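Home | Teams | Gallery | Join Us | Contact

Set the Table: Our Club Project in Pictures

Hi everybody! I'm Jordan Bickerstaff, and I've been in the Ashworth robotics club long enough to have strong feelings about forks. Our project this term is teaching a two-armed robot to lay a place setting and clear it again, and I promised Dorothy Inskip (our coach, and the reason any of us can read a wiring diagram) that I'd finally put up a gallery page.

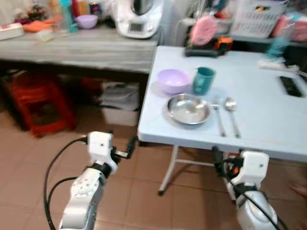

Both arms at the blue folding table, with a bowl, a cup, a steel plate, and a fork and spoon side by side. I love the lavender and teal together – very cheerful for a robotics project!

Who does what

The crew is small. I handle the practice sessions and the log, Dorothy checks our code before it goes anywhere near an arm, and everyone takes a turn driving. We've logged 174 practice runs so far, and I typed up almost 100 of those notes myself (my wrists would like a word).

What's been hard

Flatware! A cup is friendly, you close the gripper on it and you're pretty much there. A fork lying flat gives you hardly anything to grab, and we lost most of February to it. We nicknamed our pickup routine Kalik, and on our last full count it got the fork in 68 runs. The plate has its own routine called Wunach, and that one still needs work – it comes in too steep and nudges the rim.

Coming up

We're taking the whole setup to the Dretatport student showcase, where each team gets 12 minutes at the table. I'm nervous and very excited. If you'd like to try driving an arm before then, come by at 4 p.m. and ask for me or Dorothy. Beginners are welcome, I sure was one!

Filed under: Student Projects, Robot Arms, Club News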